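Notes on teaching the arm to build a burger

July 26, 2018

The leader arm is back from repair, so I can pick up where I stopped. For anyone who has not read the earlier posts: the job is to assemble a hamburger on a tray from parts held in two compartmented containers, one on each side. I drive the arm by hand through the whole sequence, the joint positions and camera images get logged, and a policy is trained on the logs. There is no scripted motion anywhere. If the policy does something, it is because I did something like it first.

The control setup is a small passive arm clamped to the desk, with the same joint layout as the working one. I move the passive arm and the other follows. The software that links the two is Boyer, which I wrote for a different project and have been patching ever since. The logging side is called Skolesex, after a typo in a config file that got into too many paths to fix. Both run on the same machine, and that machine is the source of most of my timing problems.

First, the numbers. I now have 214 recorded episodes. Of those, 41 are unusable. Most of the bad ones come from a single afternoon when the wrist camera was dropping images and I had the warning turned off. Skolesex will now refuse to start an episode if the camera stream is late by more than 100 milliseconds. It should have done that from the start.

The remaining episodes are fine in the sense that the data is complete. Whether they are good demonstrations is a separate matter, and the one I have spent the last few weeks on.

When I started, I drove the arm the way I would use my own hand. I moved fast when the path was clear, slowed down near the food, and corrected on the fly if the approach was wrong. Played back, this looks competent. Trained on, it gives a policy that hesitates in odd places. The trouble is the pauses. I would stop above a compartment to look at the part and decide where to grab it, and the log for that stretch is a run of nearly identical states with nearly identical actions, all of them "stay here." The policy learned to stay there. On the worst checkpoint it would park over the lettuce and remain until I hit the stop.

Trimming the pauses in post helped a little. Not pausing helped more. I now look at the containers before I start the episode, decide on all the grasps in advance, and then run the whole thing at one moderate speed. It feels slow on the clear stretches and slightly rushed at the grasps.

The second issue is finger angle. The gripper has two tapered fingers, and a soft part behaves very differently depending on how they come in. Cheese is the worst. A slice lying flat can't be picked up at all without scraping, so I stand the slices up against a divider and take them by the edge. Patties will tolerate almost anything. Lettuce will tolerate almost anything too, but where it ends up is partly luck, and I have stopped trying to correct it after release. Every correction I recorded taught the policy to poke at leaves that were already fine. 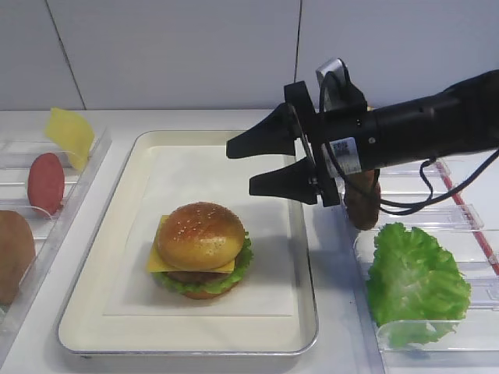

Third, the release. On the passive arm, opening the gripper is a trigger under the index finger, and the trigger has a dead zone at the top of its travel. For a long time I was letting go while still moving down, and the dead zone hid this from me, because the fingers opened a fraction later than my finger did. At the speeds I was using, the part was usually on the stack by then. The policy doesn't have a trigger. It reproduces the finger positions as logged, and its timing is worse than mine, so it sometimes opened high and the part landed wherever it landed. I took the dead zone out in Boyer and re-recorded every episode from that period in which the release mattered, meaning anything with a bun on top.

I considered adding a scripted release: descend until contact, then open. It would work. It would also mean that one piece of the task is not learned, and I would have to decide when the script takes over, and that decision is most of the problem. I left it out.

The policy itself is nothing special. It predicts 8 actions at a time, executes them, and predicts again. Longer chunks were smoother between the containers and worse at the grasp. Shorter ones shook. I have not done a proper sweep and will not pretend otherwise. A reader at Zitberg wrote in to suggest overlapping the chunks and averaging, and I have a branch that does this, but it is slow on my hardware and I don't have a result from it yet.

Calibration drift is still open. The passive arm slips slightly at the shoulder clamp over a long session, and by the end of it my zero is not the working arm's zero. I compensate without noticing, since I am watching the gripper and not my own hand. The joint log from the working arm is correct either way, so in principle this does no harm, but the commanded positions are off and I train on the commanded positions. The obvious fix is a better clamp. Flivgate sells one that fits the rail and I have it on order for August.

Until then I re-zero between episodes, which takes longer than an episode does. The re-zero script is in the Boyer repository under tools. It expects the arm to be powered and clear of the tray, and it does not check for either.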